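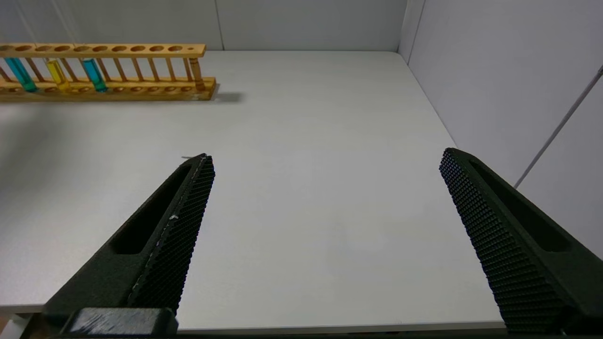
Two dark green fingers over a white table.

I have been told three times this month that defence wins in our league, twice by people who let in 90 points a night. So when Modier announced their new coach would be bringing "a switching system", I was pleased for them and did not believe a word of it.

For anyone who doesn't follow amateur basketball at our level, switching means that when an attacker sets a screen, the two defenders simply swap men. The guard takes the big lad, the big lad takes the guard, and everybody carries on. It looks lovely when the professionals do it. It looks lovely because the professionals who do it are all six foot seven and can all run. Modier have one player who is six foot seven and he can't turn left.

The new coach is Reda Morsy, who had two decent seasons at Wokenberg before coming over. I have nothing against him. He is polite to referees and he learns the names of the bench players, and I've seen coaches with bigger reputations manage neither. But he gave a talk in the clubhouse before the summer games started and I came away with four pages of notes and very little I could use. We heard a lot about trust. We heard a lot about "shrinking the floor". Somebody asked what happens when the other side's centre gets our smallest guard underneath the basket, and the answer was that we should think about the problem differently.

Well, I went to the first game and tried to think about it differently. Mernine threw the ball to their centre underneath the basket. He scored. They did it again and he scored again. By the end of the first quarter he had stopped jumping.

Final score 81 to 66, to Mernine, and I'm told the system is still bedding in. 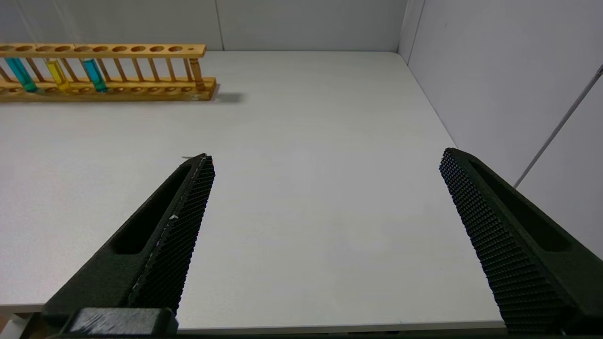 Fingers wide apart, pads facing.

I do try to be fair about these things, so I went back for the second one, against Abdelaziz. (They are named after the street, before anyone writes in again.) This time Modier won, by 5, and I had several messages afterwards asking whether I would be eating my words.

I won't, and I'll tell you why. I watched the game with a pencil and I marked every time Modier switched and every time they didn't. In the first half they switched nearly everything and were nine points down. In the second half the switching just faded away. Chaimae Tazi keeps the stats for the women's side and was sitting a row in front of me, and she had noticed the same thing before I said a word. The guards were fighting over the top of the screens, the big man was hanging back near the basket, and the far-side defender was sneaking in a step or two to clog things up. That is ordinary drop coverage. My old coach taught it to us in a school gym with a leaking roof. It was a decent idea then and it's a decent idea now.

Whether Morsy told them to change or the players got tired of being scored on, I can't say. He said afterwards that the system had "shown its flexibility". I'd like to see the game where it doesn't.

My real quarrel is with the borrowing. A club watches clips of a team with the best athletes in the world, sees five men moving as if tied together with string, and decides the string is what matters. Then it spends its two evenings a week in the hall practising the string. Meanwhile nobody boxes out. I counted Modier giving up second shots in the Mernine game until I ran out of margin to write in, and not one of those had anything to do with screens. They were men standing flat on their heels watching the ball come off the rim.

There's the talking as well. Any kind of team defence needs noise: who's got the ball, who's got help, screen coming on your left. From my seat I could hear the Mernine bench and the drinks machine. I could not hear a single Modier defender until the second half against Abdelaziz, when their captain started bellowing and didn't stop. If you want my theory about what changed that night, he's it. I'd put his bellowing well ahead of anything drawn on a whiteboard.

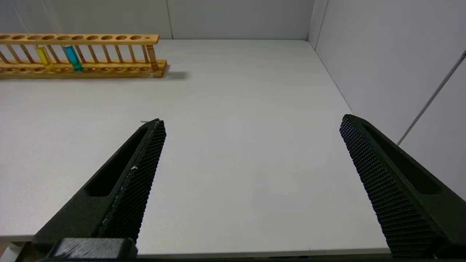
Textured pads and a bare tabletop.

A reader sent me a long email to say that switching works at every level if the players commit to it, and attached a chart. The chart covers one team in one season, and that team had a former national youth player at guard. Take him out and I'd love to see what the line does. I have asked for the rest of the numbers and will put them up if they come.

The club has also bought a video package at 700 for the year so that the players can study their rotations at home. Perhaps they will. I played for a long time with some very keen people, and I can think of two who would have watched a video of themselves in order to improve. The rest of us would have watched it for the baskets.

What would change my mind? Ten games. Points allowed, second shots allowed, and an honest note of how often they really switch. If Modier are letting in fewer than last year by the end of that, and they are doing what Morsy says they are doing, I'll write it up here in plain words and buy him a coffee. Two games tell us nothing either way, and that goes for the one they lost too, much as I enjoyed being right.

Next up is Wokenberg away, his old side, and they run screens all evening long. I'll take two pencils.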